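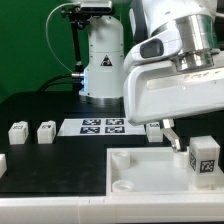

Print | E-mail

Bosisbridge Library: relocation of the print journal collection and changes to borrowing

The Bosisbridge Institute Library will begin moving its print journal collection out of the Level 2 compactus room in July. The room will become a quiet study area with individual desks, and the journals will be divided between the main reading room and an off-site store operated by Simanjuntak. Staff, research students and members of the public who hold reader cards are asked to note the arrangements set out in this item.

The compactus was installed when the Institute occupied only the northern wing, and for many years it housed every bound serial received by the Library. Most of the titles held there are now also available electronically. Use of the printed volumes has fallen steadily, although it remains significant in regional history, agricultural economics and geology, where a good many runs have never been digitised and where maps and fold-out plates are best consulted on paper.

The review of holdings

A review of the collection was carried out over two semesters. Each title was assessed for recorded use, physical condition, the completeness of the run, and the availability of a permanent electronic copy under terms that survive the cancellation of a subscription. The last of these tests proved the most time-consuming, as licences negotiated in different periods do not always say the same thing about continuing access.

The review covered 1000 serial titles. Of these, 626 will be transferred to the off-site store, and a further group, made up chiefly of Australian regional titles, will be shelved in the main reading room. The remainder are duplicates of volumes held in the general stack or short, broken runs for which a complete set is available at a partner library. These will be offered first to other libraries in the state and then to academic departments before any are recycled.

No title has been selected for withdrawal on the grounds of low use alone. Heads of department received the draft lists in the autumn and were invited to respond. Nineteen titles were moved from one category to another following their comments, including the two long-running wool industry journals about which the Library received the greatest number of representations.
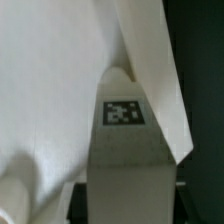
By Niamh Keane
Collections and Access, Bosisbridge Institute Library

Print | E-mail

Requesting items from the store

Titles held off site will remain in the catalogue and will show the location "Simanjuntak Store". Readers should select the volume required and use the Request button on the catalogue record. A request lodged before 11 am will ordinarily be filled on the next delivery run, and the reader will be notified by email when the volume reaches the service desk. Volumes will be kept at the desk for seven days and may be used anywhere within the Library. As at present, bound journals may not be taken home.

Where only a single article is wanted, readers may ask for a scan in place of the volume. Scans will be supplied without charge to staff, enrolled students and cardholders, subject to the usual copyright declaration. The Library will decline to scan tightly bound volumes where doing so would damage the spine, and in those cases the volume itself will be delivered.

Public readers who do not use email may lodge a request by telephone or in person at the desk. Paper request slips will continue to be accepted, and a fresh supply has been printed with the new location code. Slips bearing the former compactus codes should be discarded.

Arrangements during the move

Volumes will be packed by subject, beginning with the sciences. While a section is in transit its catalogue records will carry the status "Temporarily unavailable", and requests for those titles cannot be placed. The Library expects that no section will be out of use for longer than two weeks. Readers with examination, thesis or grant deadlines falling within the period are encouraged to speak to the desk early, so that the relevant volumes can be set aside before packing begins in that section.

The Level 2 corridor between the lift and the east stair will be used for trolleys on weekday mornings. Access to the map room will be maintained throughout by way of the east stair, and readers who require the lift to reach the map room should ring the desk on arrival, where a member of staff will arrange passage. The photocopier that formerly stood outside the compactus room has been moved to the ground floor, beside the newspaper racks.

Some noise must be expected. The dismantling of the compactus itself, including the lifting of the floor rails, has been scheduled for the mid-year break in order to limit disturbance to teaching. The flooring beneath the rails has not been inspected since installation — should repairs be required, the opening of the study area may be deferred, and a further notice will be issued.

The new study area

When complete, the room will provide 19 individual desks, each with a reading lamp and a power outlet. Two of the desks will be height adjustable and placed closest to the door. Desks will not be bookable in the first semester of operation. Several submissions from research students asked for a booking system, while undergraduates who responded were for the most part opposed, and the Library considers it preferable to observe how the room is used before settling the question.

The area will be designated a silent area. Telephone calls and group work are to be confined to the ground floor, where the existing discussion rooms will be retained. Covered drinks will be permitted. Food will not.

The windows on the western side, which were boarded over to protect the bindings from light, will be uncovered and fitted with blinds. Waldemar Chmielewska of the Buildings Office has advised that the original timber frames are sound and need only be sanded and repainted.

Reading room shelving

The titles retained on open access will be shelved along the south wall of the reading room in a single alphabetical sequence by title. This departs from the present classified order. Readers accustomed to browsing by subject will find a printed subject guide at each end of the sequence, and the same guide may be downloaded from the Library's pages. Current unbound issues will stay on the display racks near the entrance, and will be sent for binding once a year as they are now.

The reference atlases that presently occupy the south wall will move to the low cases under the windows. Lerato Motaung, Map and Atlas Librarian, will be glad to assist any reader who has difficulty in locating a particular volume after the change.

Information sessions and enquiries

Short sessions on the catalogue changes and the request procedure will be held in the ground floor training room during the first fortnight of semester. Each will run for 40 minutes, and no registration is necessary. Departments that would prefer a session on their own premises should write to Valeriano Ortuño, Reader Services.

Questions concerning individual titles, including the offer of withdrawn volumes to departments, should be directed to Collections and Access. The full title lists, showing the category assigned to each journal and the volumes held, are available for consultation at the service desk and will be kept there until the move has been completed.

Print | E-mail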